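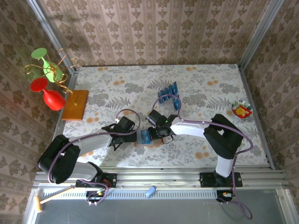

Damask motif set in vertical bands (walls), with a fern, sprig and dot print (cloth).

Surface Pattern, Unit 3
Repeat, match and quantity

Reading before class: Wegener, the chapter on repeat structures. Bring a steel rule, tracing paper and one sample of printed paper or cloth large enough to show at least one full repeat in each direction.

1. Terms

A motif is a single drawn element or a fixed group of elements. A repeat unit is the smallest area of the design that will produce the whole pattern when it is copied by shifting alone. The two are often confused. A unit can contain several motifs, and a motif can cross the border of the unit and finish on the other side.

The vertical repeat is the distance from any point in the design to the next identical point directly below it. The horizontal repeat is the same measure taken sideways. On a roll product the horizontal repeat usually divides evenly into the printed width, so that one edge meets the other. If it does not, the paper cannot be hung as a continuous pattern, and the label should say so.

The ground is the unprinted or evenly printed area behind the motifs. Coverage is the share of the surface taken up by motif. Low coverage hides small errors in matching. High coverage hides dirt and seams but shows any error in vertical alignment, particularly where a motif is split by the seam.

2. Structures

Straight repeat. The unit is copied directly sideways and directly down. Every strip of paper starts at the same point of the pattern. The eye tends to pick up horizontal rows, and a ceiling that is out of level will be noticed quickly.

Half drop. Each column is lowered by half the vertical repeat compared with the column beside it. The third column returns to the level of the first. The rows become diagonals, and the design appears wider than its unit. Large damasks are commonly built this way, though by no means all of them.

Brick. Each row is shifted sideways by half the horizontal repeat. Brick is more frequent in cloth than in paper, because the shift is awkward to carry across a seam.

Tossed. The motifs are turned in several directions inside the unit so that the cloth has no top or bottom. The unit itself still repeats by a plain shift. Garment cutters prefer tossed prints because pieces can be laid in either direction, which saves cloth.

Stripe and band. The ornament is confined to vertical zones. A band design needs a decision about where the seam falls. The usual choice is the center of the plain zone, where a small gap or overlap does the least harm.

3. Finding the repeat

Choose a detail with a sharp point or corner: a leaf tip, the end of a scroll. Avoid dots and round flowers, which look alike in designs where they are not. Mark the detail, then search straight down for the next candidate. Before measuring, compare the surroundings of both points out to a hand's width. Many designs contain a near-repeat, in which the main motif returns but the filling differs. The true repeat is then two or more times the apparent one.

Tracing paper settles doubtful cases. Trace everything within the suspected unit and slide the tracing down. If any line fails to fall on a printed line, the unit is too small. Do not stretch the tracing to fit.

Measure over several repeats where the sample allows it and divide. An error of a millimeter in a single reading becomes a visible step at the far end of a long wall.
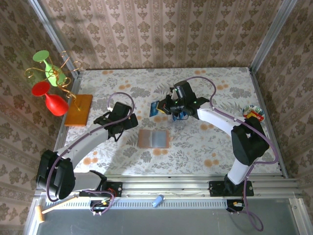
Ilona Mészáros objected on Tuesday that the sliding test proves too much when the sample is cloth: a woven ground stretches on the bias, so a correct unit can fail the test simply because the piece was pulled off grain when it was pinned down. The objection stands. For cloth, square the sample to the weave first, let it rest flat without tension, and accept a small mismatch if it grows evenly with distance. An uneven mismatch still means the unit is wrong.

4. Match types on labels

Manufacturers state the match as free, straight or offset. Free match means that the strips may be hung at any height. It applies to plain textures and to stripes with no change along their length. Straight match corresponds to the straight repeat. Offset match covers the half drop, and the label then gives two figures, the repeat and the offset, commonly divided by a slash. The offset is the second figure. Read it before cutting: an offset of a third is rare but does occur, and it brings the pattern back to its starting level only on the fourth strip.

The Vurnia sheets used in class give the match as a word and the repeat in millimeters. Plolix files give the unit as a grid and leave the match to the reader. You are expected to work from either.

5. Quantity, straight match

Work in millimeters throughout.

Wall height: 2435
Trim allowance, top and bottom together: 100
Vertical repeat: 640
Roll length: 10050
Strips needed: 20

Height plus trim is 2535. Divide by the repeat and round up to a whole number of repeats: 4. The cutting interval is therefore 4 times 640, or 2560. The last strip on a roll need only be 2535 long, as nothing has to be matched after it.

Three strips take 2560 + 2560 + 2535 = 7655. A fourth would need 10215, more than the roll holds. The yield is 3 strips per roll. Twenty strips divided by three gives six full rolls and a remainder of 2 strips, so seven rolls are ordered.

The offcut from each full roll is 10050 minus 7655, or 2395. It is too short for the wall by 40 and long enough for the area over a door or under a window. Students regularly subtract doors and windows from the wall area at the start of the calculation. Do not do this. Count full strips, then use offcuts for the short pieces if the pattern level permits.

6. Quantity, half drop

Use the same figures, with an offset of 320. The strips are now of two kinds, A and B. A strips begin at pattern level 0, B strips at level 320.

Cut from one roll in the order A, B, A. The first strip runs from 0 to 2535. The second must begin at a B level, and the first one available is 2880. It ends at 5415. The third begins at the next A level, 5760, and ends at 8295. The yield is again three strips, but the offcut has dropped to 1755.

Cutting A strips from one roll and B strips from another restores the interval of 2560 and the longer offcut. The B roll loses 320 at its start, once. With 20 strips there are ten of each kind, so each kind requires four rolls and the order rises to eight. 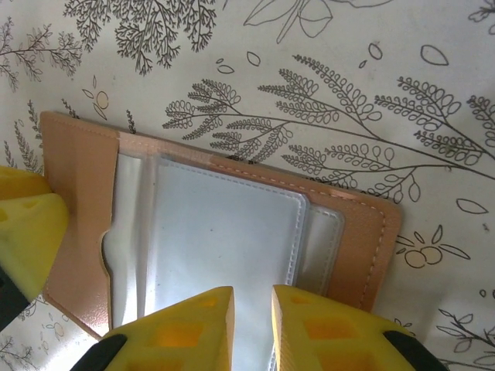
The saving in offcut is therefore bought with an extra roll, and on a wall of this size it is not worth having. The comparison changes with the height. When the wall is only slightly shorter than a whole number of repeats, the alternating method can lose a strip per roll, and the two-roll method becomes the cheaper one. Work both out and state which you chose — an order quantity without its cutting plan will be returned unmarked.

7. Scale and placement

Scale is judged against the surface it covers and against other patterns in the same room. Where two patterns share a room, the usual advice is to keep their repeats clearly different in size and to let them share a ground color or a secondary color. Wegener treats this as a rule. Treat it as a starting point, and note that it says nothing about structure. A regular vertical pattern beside an irregular leafy one will usually remain legible even when the motifs are close in size, as the directions differ.

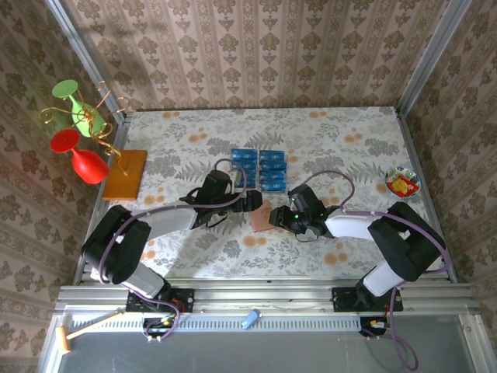
Two prints in one enclosure: damask on the walls, fern and blossom on the tabletop.

Placement begins with the most visible wall. Center either a motif or a seam on it, whichever leaves the wider strips at the corners. A corner strip narrower than a hand is hard to hang plumb. At inside corners, cut the strip and start the remainder on a fresh plumb line, accepting a slight loss of pattern in the corner itself. At the top edge, decide which part of the motif meets the ceiling. A large medallion should be whole at eye level, even if this leaves a fragment under the molding.

8. Exercises, due in March

a. Trace one full unit from your own sample. Give both repeats and name the structure. State the detail you measured from.

b. Redraw the unit as a half drop without changing any motif. Mark the points where motifs collide and propose one correction for each.

c. Recalculate section 5 for the Daraston sheet in your folder, first with the printed repeat and then with the repeat doubled. Show the cutting interval, the yield and the offcut in each case.

d. Repeat the calculation in section 6 for a wall height of your choice at which the alternating method gives a lower yield than the two-roll method. Include the cutting plan.

Tracings are handed in flat, with the sample attached at the upper left corner and the grain or roll direction marked by an arrow.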